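Tustano Community Kitchen
Second progress report to the Mukuter Fund
26 May 2025
Grant purpose: fitting out the tasting room and starting the children's fruit and vegetable sessions

1. Where we are

The tasting room is open. It has walls, a floor, tables that stand level and a door that closes if you lift it slightly. Readers of our first report will remember that in March it had only the first two of these, and that we described the floor as "largely complete" with more confidence than it deserved.

Of the 8 sessions promised for this period, we have run seven. The missing one was lost to the water being shut off on our street for most of a day, which we learned from a notice taped to the inside of our own mailbox. It has been rescheduled and will not cost the Fund anything extra.

2. The room

The largest change since March is the tables. Our original plan was for one long counter along the wall, on the theory that children would line up at it in an orderly way. We gave up this theory during the first trial session. We now use plain white tables that can be pushed together or pulled apart, and the room has been much easier to run.

White was debated at some length. The argument against was beets. The argument for was that everything we put out is there to be looked at before it is eaten, and color shows up better on a surface with none of its own. The argument for won, and beets have been moved to the courtyard until further notice.

The lighting is as specified. The shelves from Ó Dubhghaill arrived in good order, with one bracket more than the drawing called for. We have checked everything twice and still don't know where the bracket goes. It is in the drawer with the other things we don't know about.

Storage remains tight. Dry goods share a closet with the folding chairs, so getting a chair involves moving the oats. We had hoped to solve this by now and have instead become quick at moving oats.

3. The sessions

Each session is built on the same idea, which we set out in the application and have changed less than we expected to. A child meets a fruit or vegetable whole, looks at it, smells it, says something about it, and only then sees it cut. Tasting comes last and is never required. Refusal is recorded as politely as it is given.

What has changed is the amount of stuff on the table. Our early setups had a bowl for each child, a board, a cloth, a name card, a cup of water and a laminated sheet of describing words. The children were most interested in the lamination. We have since cut back hard. The pear session now starts with very little: a whole pear and a pair of small bowls. The bowls are different colors so that we can say "the pink one" and be understood by a four-year-old, an arrangement that has ended most of our arguments about left and right. Once the pear is cut, the pieces with skin go in one bowl and the peeled pieces in the other.

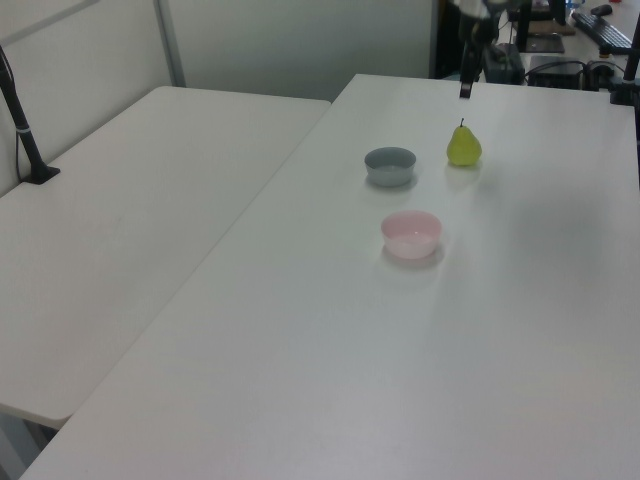
The pear session layout: one pear, two bowls, plenty of table.

The new layout has a practical benefit we did not plan for. Clearing up after a session used to take longer than the session. It is now a matter of wiping down, washing the bowls and finding whatever has been put under the radiator.

Feedback forms have come back from most families. The majority are kind. Several ask for recipes, and one asks, in capitals, that we stop encouraging a certain child to smell things in the supermarket. We count this as evidence of learning carried into the home, which was Outcome 2 in the application.

4. Money

We have spent $3,680 in this period. Most of it went on the tables and shelving, followed by produce, then printing. The printing figure should fall sharply now that we have stopped laminating.

We are slightly under on equipment and slightly over on pears. The overspend is our own doing: we bought them hard, expecting them to ripen on schedule, and they ripened all at once. The kitchen ate a great deal of pear crumble. We now buy in smaller amounts and more often, at a somewhat higher price, and throw away nearly nothing.

We would like your agreement to move what is left under "display materials" into "produce". The display materials were going to be posters of fruit. We have found that fruit does the job.

5. What has not gone well

The parents' evening was thinly attended. We scheduled it against a school concert in which, we later understood, every one of our children was a sheep. We will check the school calendar next time.

The partnership with the Stimorik allotments is moving slowly. They are willing, we are willing, and the plot set aside for us is under a large amount of bramble. Clearing it was meant to be done by now. We have made a path to the middle of it and can report that there is more bramble there.

6. Next period

We plan to hold the postponed session, repeat the pear and carrot sessions for a second group, and try one on herbs. We will hold the parents' evening again, on a night without sheep. The door will be rehung.

Receipts and the attendance sheets are attached. The attendance sheet for the third session has a stain across the lower half, but the names can be read if it is held up to a window.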